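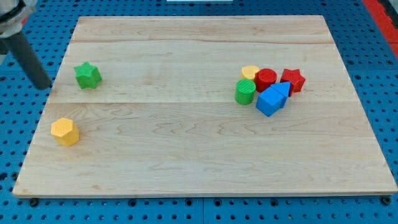
浅色木拼板，蓝色孔板台面。

四月 上午
课题：皂液饰面与硬蜡油饰面在浅色木板上的对比（续）
地点：Vamham 车间，北侧台

上次记录停在配皂液。第一锅作废，原因见后。今天重配，并把试样的前处理从头写一遍，上一页写得太乱，Vesna Georgiou 照着做的时候砂纸目数看错了一档。

一、试样

取自同一批枫木拼板的余料，长边顺纹，弦切面朝上。端面封蜡，背面不处理。原计划背面也上一遍，考虑到实际桌面背面多数人不管，决定按最差情况做。代价是单面吸湿会起翘，翘曲另记，不计入饰面评分。

编号用铅笔写在端面。不要写在背面，上一轮背面编号被皂液洇开，A组和C组有两块分不清，只能剔除。

分组：
A 皂液，稠配方
B 皂液，稀配方
C 硬蜡油，Vitale 哑光
D 空白，只砂不涂

二、前处理

顺纹砂光，120目起，150目，180目止。不上240目。皂液饰面要靠表层孔隙留住皂，砂得过细吸收差，手感虽然滑，一遍水就见斑。硬蜡油说明书建议的止砂目数与180目相差不大，为了同条件比较，C组也停在180目。

砂光后用湿布起毛一次，放干，再用180目旧砂纸轻带一遍。旧砂纸指已经在别的板上磨过的那种，新砂纸会重新拉出纤维。起毛这一步A、B两组不能省。硬蜡油那组省了影响较小，但这次也做。

除尘用吸尘器加干布。不用粘尘布，粘尘布上的树脂会在板面留痕，皂液遇到这种地方不渗，干后是一道浅色的条。第一轮B组那条怪痕就是这么来的，当时怀疑是木料里的矿物线，查了半天。

三、皂液

皂片为 Pullholm 白皂片，无香型。第一锅用的是 Rostham 的皂片，溶解后液面浮一层油膜，冷却后底部有砂粒状沉淀，过滤后仍有。判断是加了过脂剂。是否影响成膜没有继续测，整锅倒掉了。以后订货写明无过脂、无香、无增白剂。

稠配方：皂片 30 g，热水 100 ml。热水刚离沸点，皂片分几次撒入，慢搅，不打泡。静置过夜成膏，勺背压下去能留住形状，不流。
稀配方：取上述膏加热水化开，调到能顺着刷毛滴下为止。稀配方没有定死的比例，这是缺陷。下次要把加水量称出来，写成数。

称重：烧杯连膏 106 g，与投料加皮重对不上，差的部分是蒸发。过夜时盖子没盖严。以后用保鲜膜贴液面封，同时也能防结皮。表面那层皮不要搅回去，搅回去以后膏里有硬粒，擦板时拖出亮线。

水质：车间自来水偏硬，前面两次配液都有皂垢，白色絮状，干后在浅色木上看不出，侧光下能看到雾。今天改用去离子水，膏体透亮得多。这一项变量之前没有控制，第一轮数据里A组的光泽值不可用，已在上一页划掉。

四、涂布

A组：白棉布蘸膏，打圈压入，再顺纹收。满板湿润后停 20 分钟，用干净布擦去浮皂。擦的时候布要勤换面，布一旦饱和就只是在搬皂。放干后用旧砂纸背面蹭一遍，去掉立起的纤维，再上下一遍。共三遍。

B组：宽刷满刷，停留与A组相同，擦净。共四遍。稀配方每遍留下的皂少，遍数不够时表面发涩，指甲划过有白痕。

C组：按罐上说明薄涂两遍，间隔过夜。用布上，不用辊。第一遍吃油很快，拼缝附近略深，应是缝边残胶封住了孔隙，周围反差显出来。上油前用刮刀过一遍拼缝应能改善，留待下批。

擦过硬蜡油的布摊开晾在外面的铁架上，干透再扔，不许揉成团放垃圾桶。这条贴在台边了，仍请各位看一眼。皂液的布洗掉即可。

五、初步观察

颜色：A、B两组与空白D接近，略白，木色保持冷调。C组明显转黄，用的虽然是哑光型，湿润感仍在。如果目标是保持原木的浅色，皂液占优，这一点与预期一致，不再展开。

手感：A组滑而干，B组稍涩。C组有轻微的膜感，手掌压住后抬起时能觉出来。三人盲摸，结论一致，不过三个人都知道试验目的，参考价值有限。

光泽：A组侧光均匀。B组有一块板的右端偏亮，疑为擦拭不足，浮皂留在表面。用湿布局部擦过后亮斑消失，同时起毛，只能重做该端。教训是浮皂要在没干的时候擦净，干后再处理就得付一遍砂光。

翘曲：单面处理的板向背面方向略有弯曲，A、B组大于C组。皂液带水进去，这个结果不意外。放两晚后A组回平，B组未完全回平。B组遍数多，进水次数也多。量的时候用直尺加塞尺，塞尺片上有油，先擦掉再用，否则会污染板面。

六、水渍试验（未完）

方法：玻璃杯底沾水，置于板面，到时取走，吸干，过夜后看。同一块板上另做一处滴咖啡、一处滴食用油。试验点之间留够距离，上次咖啡点与水点连成一片，无法判读。

已有结果：
水：A组有浅环，次日消退到需要侧光才能辨认。B组环较深，次日仍在。C组无环。D组有环且起毛。
咖啡：A、B均留色，A浅于B。C组擦净后无色。D组最深。
油：A组留下暗斑，用稠皂膏擦洗后淡去，未全消。B组同样处理效果差。C组无明显变化。D组不可逆。

就防护能力看，硬蜡油强于皂液，差距很大。皂液的价值在维护：脏了用皂液擦洗，擦洗本身就是补涂。这个说法需要数据支持，目前只有一轮擦洗，不能下结论。计划对A组重复擦洗，每次擦洗后重做水渍，看环的深度是否逐次变浅。若变浅，说明皂在孔隙里累积，那么四遍、五遍的初始涂布可能就已够用，不必等使用中积累。若不变，则初始遍数没有意义，做三遍即可。

另有一点：铁。A组有一块板在夹具接触处出现灰蓝色小点，位置与夹具钳口吻合。枫木单宁含量低，按理不该这么明显，怀疑钳口上有前一批橡木的粉末。草酸溶液点涂后褪去，冲洗后该处重涂。夹具钳口今后包纸，碱性皂液加铁再加木粉的组合要避开。

七、与 Vesna 的讨论

Vesna 认为稀配方可以取消，理由是费工、结果差、起翘大。我的意见是保留，但换一个用途：稀液做日常擦洗，不做首次饰面。她同意。下批B组改为“稠膏三遍打底，稀液擦洗维护”，原B组数据归档，不再补样。

她还提出在膏里掺少量白颜料压住后期泛黄。做过类似的，颜料在粗孔木上会卡在管孔里，在枫木上应无此问题，但会掩盖纹理，评分也要另立一项。暂缓，先把无颜料的做完。

关于背面不处理，她有保留意见：客户问起翘曲时，我们手上没有双面处理的对照。成立。下批加E组，双面稠膏，其余同A。

八、待办

去离子水再领一桶，写清用途，免得又被拿去配清洗液。
皂片订 Pullholm，拆封后分装，避潮。受潮结块的皂片称量不准。
B组重做的那块板补拍侧光。
光泽仪校准片找不到，先在工具柜下层抽屉里找，没有再借。
夹具钳口包纸。
查 Vitale 哑光型的完全固化时间。C组水渍做得偏早，若未到固化期，结果对C组不利，而它仍然无环，结论方向不受影响，咖啡一项可能要重做。
稀配方加水量称重，补进第三节。

下午补记：A组第一次重复擦洗已做，膏量比首次少，板面吸收明显变慢。擦净后放窗边阴处，不直晒。明早看。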